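About Gastik

Posted 20/10/2021 by the Gastik staff

We test machines that are supposed to do chores, and most of what we tell clients is "wait."

Gastik started when a packing firm, Munteanu, asked for a second opinion on a sales pitch. The arms in the demo were quick and the video was well lit. We asked to see the same job run 600 times, with the parts laid down by someone who didn't work for the seller. That request is still most of our business.

Our customers run small shops, stockrooms and salons. They want to know if a machine can put things away at closing time. Sometimes it can, for one kind of thing, on a good day. Folding, wiping and sorting a mixed drawer are a different story, and we have yet to sign off on any of them for unattended use.

We don't build robots and we take no commission from people who do. A standard trial lasts 60 days and ends in a written report. Two of us have to agree on the result before it goes out. If we can't agree, the report says so.

The Jumura trials, which we opened in September, are about tidying up small personal items. Clearing a vanity table sounds easy until you list what is on it: brushes, a sponge, an eyebrow pencil, a flat stencil card, a tall spray bottle. Then there are drawers to open and close.
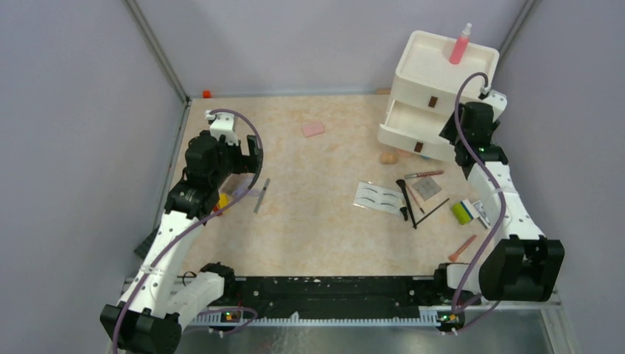
A person does this half asleep. For two arms every item is a separate problem, and thin flat ones are among the worst. We score a dropped pencil as a failure, even when the vendor calls it a "recovery."

Could we be proved wrong next year? Sure, and we'd be glad to print it. Until then, keep paying the person who does your closing – they're still the better deal.

Our office and test floor are in the Dradden building. Visits by appointment.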